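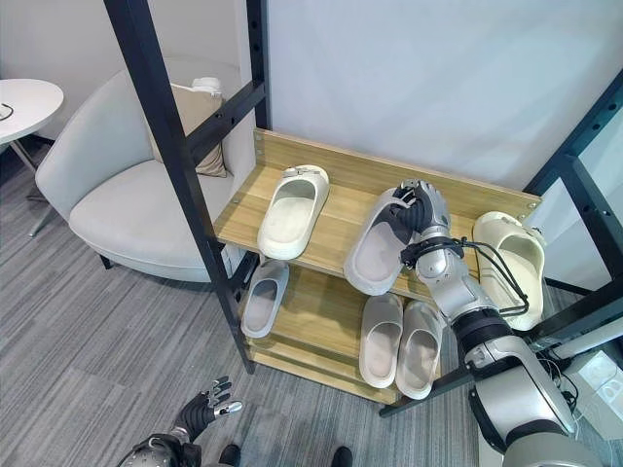
Print this thread | E-mail this thread

Chicory in the morning pot - how much is too much?

porchpot
I grew up on coffee with chicory in it and never thought twice about it. My grandmother bought it in a yellow can and that was just what coffee tasted like. Then I moved away, drank plain coffee for years, and last March I found a bag of ground roasted chicory at Evar (the little grocery by the bus station, great pickles too) and now I can't stop messing with it!

My question is the ratio. The bag says one part chicory to three parts coffee and to my mouth that's way too much, it goes sort of burnt-sugar and muddy. I've backed down to one in five and I like it, but my husband says he can't taste it at all. What does everybody else do? I'm using a plain drip machine and the medium roast from Seler.

Re: Chicory in the morning pot

oldkettle
One in three is fine, it's your coffee that's wrong. Medium roast gets run over by chicory. Go dark, the darkest Seler sells, and add hot milk, half and half with the coffee. Drinking it black is asking for trouble.

Re: Chicory in the morning pot

tinspoon76
Gonna disagree with oldkettle on the dark roast. Two bitter things in one cup is too many for me. I use a light roast and a small spoon of chicory and it comes out round and a little like toasted nuts. Also drip machines pull a LOT out of chicory. It dissolves way more than coffee does, so weigh it if you can, scoops lie. I do 50 grams of coffee and 6 of chicory for a big pot, water at 195.

Re: Chicory in the morning pot

oldkettle
195 is lukewarm bathwater. Mine goes in right off the boil and has for longer than some of you have been drinking coffee.

Re: Chicory in the morning pot

porchpot
Okay, I tried both this weekend. Dark roast with hot milk - yes, wow, that is my grandmother's kitchen exactly, I nearly cried into the mug. But I can't drink that every day, I'd need a nap by ten. The light roast version was nice too, only a bit thin for me. So maybe two pots, one for every day and one for company? 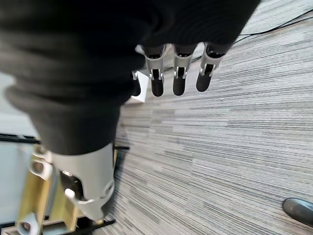 Re: Where did it come from in the first place?

mapleandrye
Different question, sorry to barge in. I always heard people started putting chicory in because coffee was scarce or expensive, and then kept it after the coffee came back. Is that right, or is it one of those stories? My library has a fat book on coffee substitutes, 713 pages, and I've made it as far as acorns.

Re: Where did it come from in the first place?

tinspoon76
Partly right I think. The French were drinking it early in the 1800s when blockades kept coffee out, and in New Orleans it got a big push during the Civil War for the same reason. But people were roasting the root before any of that, some of them just liked it. How are the acorns?

Re: Where did it come from in the first place?

mapleandrye
Long. You have to soak them forever to get the bitterness out. There's a barley chapter next and I'm looking forward to it more than I should.

Re: Where did it come from in the first place?

oldkettle
Barley coffee is soup. I said what I said.

Re: Where did it come from in the first place?

sundaydrip
My aunt in Sang grows chicory along her fence and roasts it herself in the oven, low, till it's the color of a walnut. The whole house smells like caramel for two days. She grinds it in an old Valero hand mill that she won't use for anything else. I can ask her how long she leaves it in if anyone wants to try.

porchpot
Yes please!! And does she peel the roots first or just scrub them?

Recent threads
Cold brew tastes like cardboard, help
Paper or cloth filters (134 replies)
Is postum the same as barley coffee?
Keeping beans in the freezer, yes or no
What's in your mug tonight?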